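Laundry is still the chore I use to judge claims about household robots. Dishes are rigid and floors are flat. A pile of clothes has no fixed shape, and the parts a gripper needs to find, the collar, the hem, the cuff, are usually folded under something else. Dark fabric on dark fabric makes it worse for any vision system. 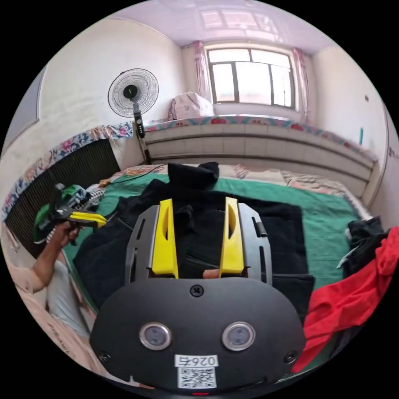
Zoi Psarras wrote to object that folding is the wrong test, and that she would pay for a machine that only sorted. Her point is fair. Sorting needs one decision and one grasp per item, and a bad grasp costs a retry.

Folding needs both hands to agree on where the edges are, then keep agreeing while the cloth moves. I set my own bar at 20 mixed garments with no human help, and I have not seen it met.
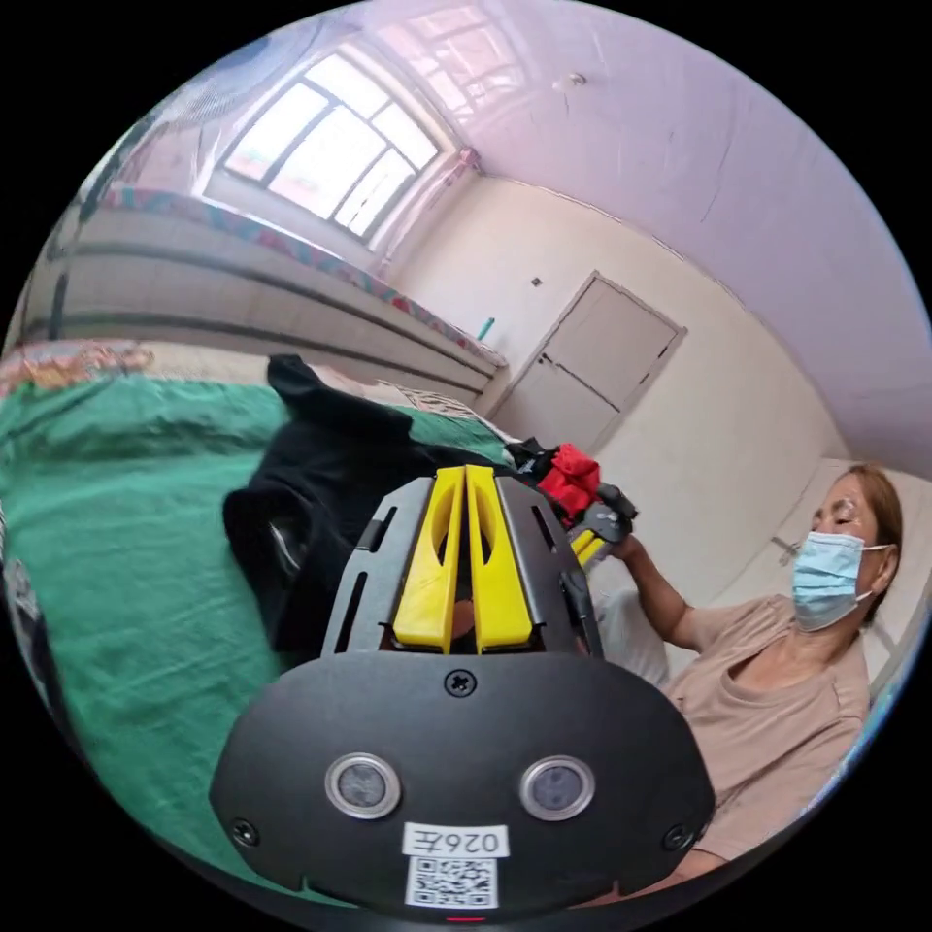
Sorting also has a perception problem that demos tend to skip. A bright red cloth held up by itself, like the one in the woman's gripper, is easy to segment. The bunched black heap on the bed is harder — where does one garment stop? I would buy a sorter before a folder, but I would test it on the black pile first.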